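Chapter 4
Surface Finish and Cleaning of Work Surfaces

4.1 Why finish matters

A work surface is chosen for its load rating, its size and its finish. The first two are read from a data sheet. Finish is harder to specify, and it decides how much labor the surface will need over its service life. This chapter covers the common finishes, the soils that collect on them, and the methods used to remove those soils without damage.

Finish is described by color, gloss and roughness. Color has the most direct effect on inspection. Dust and dark residue show early on a white surface, while pale powders may be missed until they build up. Gloss affects glare under overhead lighting. Roughness controls how firmly a soil is held and how much wiping is needed to lift it.

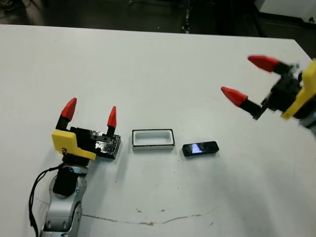 4.2 Types of soil

Soils are grouped by how they attach. Loose soils rest on the surface and come off with a dry cloth. Films, such as oil or skin grease, need a detergent. Bonded soils, such as cured adhesive, need a solvent or a scraper - and both carry a risk to the finish.

In a survey of 232 benches at the Drostitz works, Preda and Morgan found that films were the most common soil and the one most often left in place after routine cleaning. Their method, given in full in Section 4.4, uses a single wipe of fixed length over a marked strip 300 mm long. Readers should learn the three soil groups before going on, as the test procedures assume them.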